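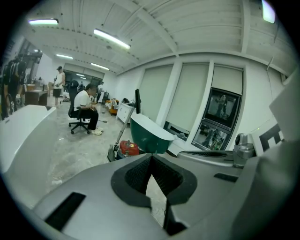
The grippers at Trukavach are carried, all shift, by people. Two units, one per hand, each with a marker cube over the hand and a shoulder harness to go with them. The operator performs a household or workshop task, the hardware logs the motion, and the record goes to Endex, which trains handling software for its customers.

Li-hua Siu ran the packing line at Bekby until November, when the line was automated and 24 positions went with it. She now supervises operators here. "On the line I was measured in cartons," she says. "Now we are measured in clean takes." A clean take is one in which both hands stay tracked from start to finish. The site's best week so far is 1,594.

The change in the work is mostly a change in pace. A packer at Bekby repeated one motion all day. An operator at Trukavach may do a task 70 times, but the object is shifted between takes and the approach has to vary. Identical takes are discarded.

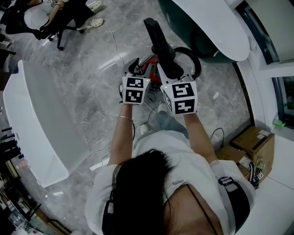 Fatigue has moved as well – from the lower back to the forearms and neck. Dalva Quintana, who handles scheduling, cut the standing block from two hours to 50 minutes after operators complained of sore wrists. Those on break sit close by and swap in when a block ends. Output per person fell slightly, and rejected takes fell further.

Pay is less settled. Operators receive a flat hourly rate with no share in what the recordings earn later. Matos, a warehouse firm that buys software from Endex, plans to automate a returns department of 212 people, several of whom have applied to Trukavach. Siu has interviewed four. She asks each of them to fold a towel slowly, with either hand leading, and to talk her through where the fingers go.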